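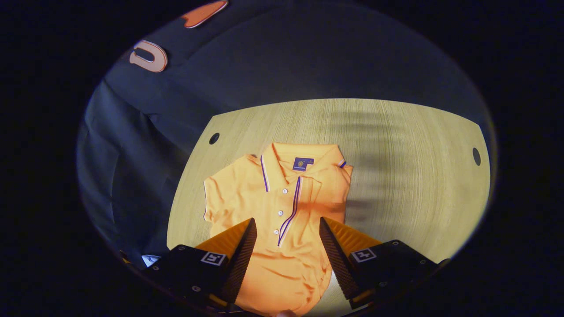 Bindus, my little garment keypoint tracker, has a new contact filter and I am so happy with it! The old one lost the hem the moment the fingers came anywhere near the cloth. On this orange polo the jaws cover the hem completely, so the planner has to lean on what it can still see – collar, sleeves, and that purple and white stripe down the placket. Stripes are a gift for perception, by the way.

The square markers on top of the jaws give us finger pose and opening width. I used to run the marker solver and the cloth model on separate clocks. Bad idea. They now share one timestamp, and the grasp point error dropped from 12 mm to 7.

Retrained on 700 grasps over the weekend using the Relirbridge loader. It took one evening to set up, and the replay view lets you scrub the video and the planned path together. Love it.

Still broken: wrinkles near the lower buttons get read as fold edges. I have 2 ideas, one of them pretty hacky (mask everything close to the fingers and interpolate).

Code goes up Tuesday in the Clestden repo, config files included. If you work on folding and have a nasty shirt that breaks your tracker, send me a clip!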